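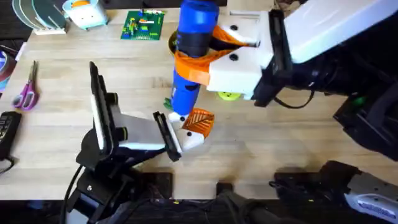
## Unit 4: Keeping a Shared Bench in Order

These notes go with the second half of the unit. Read them before the lab and bring your tool list from last time.

### Why benches fill up

A bench collects things at its far edge first. People push items back to clear a space in front of them, and the pushed items stay there. In the survey Hae-won Shin ran for this course in June, 173 objects were logged on nine benches. Of those, 35 had not been touched during the whole survey period.

Two terms from the reading:

- **Parked item**: something set down between steps of a job that is still going on.
- **Stranded item**: something left after the job is over.

They look the same to a passerby. Only the person doing the job can tell them apart, so the label matters more than the shelf.

### Zones

Divide the surface into a work zone, a reach zone and a back zone. The work zone is where your hands are. The reach zone holds what you pick up more than once in a session. The back zone is for parked items only, and each one gets a tag with a name and a job number.

Measure reach while seated if the work is done seated. Most students measure standing up and get a back zone they can't use.

Tall items go at the sides of the back zone. In the middle they hide whatever is behind them, and they get knocked over when someone reaches past.

### The Mercado case

The Mercado repair shop (reading packet, second article) had two shifts on the same benches. The owner, Noel Galang, tried a full clear-off at the end of each shift. Setup time went up and people began hiding half-finished work in drawers. The shop then switched to tags and a short walk-through at shift change — the drawers emptied out within the month.

Questions to think over:

1. What did the clear-off rule cost the second shift?
2. Could the walk-through work with only one person present?
3. Which parked items should never stay out overnight?

### For the lab

Work in pairs. Sketch your bench from above, mark the three zones, and tag every parked item. Stranded items go in the gray bin by the door. Hand the sketch to Fereshteh Taheri before you leave, with both names on it.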